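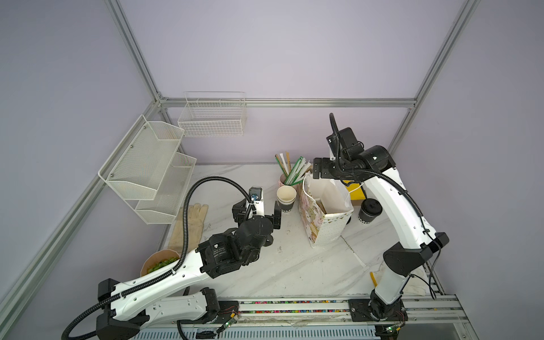

Where Lunch Waste Goes at Fosville College

Our group looked at what students throw away at lunch. We handed out 50 survey forms in November and got most of them back. We also asked the canteen for its sales record, which showed 2353 hot meals sold that month. 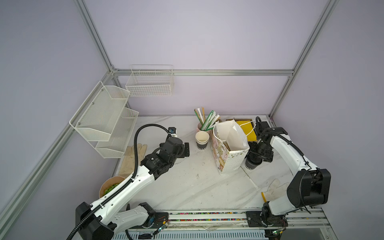 The bins by the main door were the fullest — the ones near the library were hardly used. Most students said they did not know which bin took food scraps. We put new labels up for 20 school days and checked the bins at 2 p.m. 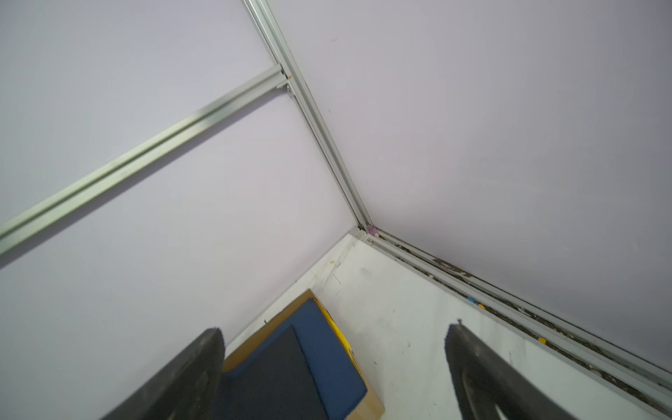 Food scraps still ended up in the paper bin, though less often in the last week. Group 7 did a similar study at the Carkach site and had the same trouble with labels.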